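Section 2: Getting your petition list into Rondo

I set Rondo up for our ballot petition drive in Trustville, so these are the steps as I do them, with the bits I got wrong the first time fixed. Last updated 2026-09-02.

1. Open Rondo and pick New Drive. Give it a name you'll recognize in March when there are three others sitting next to it (mine is just "Tostelside ward").

2. Type in your signature goal. We needed 608 valid ones, and I'd put in the legal minimum here, then keep your padding in the Target box underneath.

3. Upload the voter file as a CSV. Street and house number have to be in separate columns or the matching goes haywire!
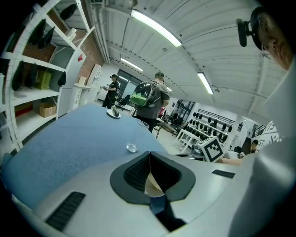

What if a signer's address doesn't match the voter file?
Rondo puts the line in the Review pile, and it stays out of your total until someone with editor access accepts or rejects it.

4. Print your sheets. Each one holds 20 signatures, and the sheet number goes in the top corner automatically. I print nearly 200 at a go and hand them out by street.

Note: if you use the Le Roux template, switch off "shrink to fit" in your print window. It squashes the date column and people start writing in the margin.

5. Enter finished sheets the same evening if you can. I read the names aloud and a second person types (much faster than squinting by yourself).

Caution: deleting a sheet deletes every signature on it, and there's no undo. Use Void instead, so the number stays in the log.

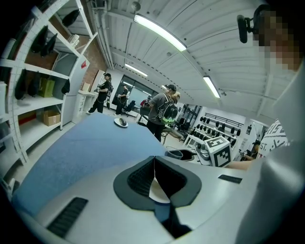

6. Go to Reports and run Duplicates before you export anything. Keep the earliest signature and void the rest.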